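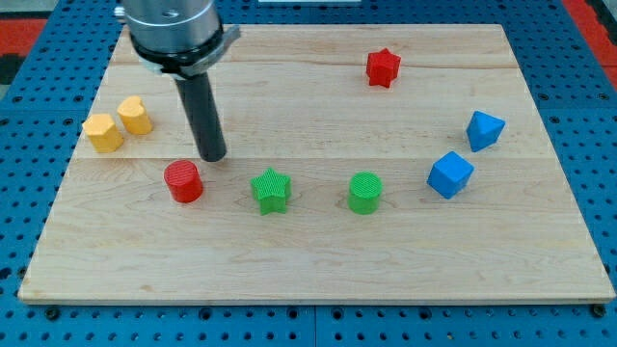 kerf_48
Is a plain rod tip good enough for comparing two controllers on a pushing task, or do I need a real gripper?

ostrander
A rod is good enough. One contact point, no finger timing to tune, so any difference you log comes from the controller.

kerf_48
Thanks. Candidates are the Tollero and the Terar. Blocks are cylinders, stars, a cube, a heart and so on, on a maple board. Push speed is 40 mm/s.

tinplate
Disagree with ostrander. A rod hides grip force lag, and that is where the Terar is weak. Put the Arano two-finger on and run it again.

ostrander
He asked about pushing. Grip lag is a separate test.

kerf_48
First numbers from July: 300 pushes each, Tollero on target in 95 percent. Terar was lower – mostly on the stars, which rotate when the tip meets a point.

tinplate
Then that's block shape, same for both. Did you use the same start poses?

kerf_48
No, random. Will rerun with fixed poses and post the logs.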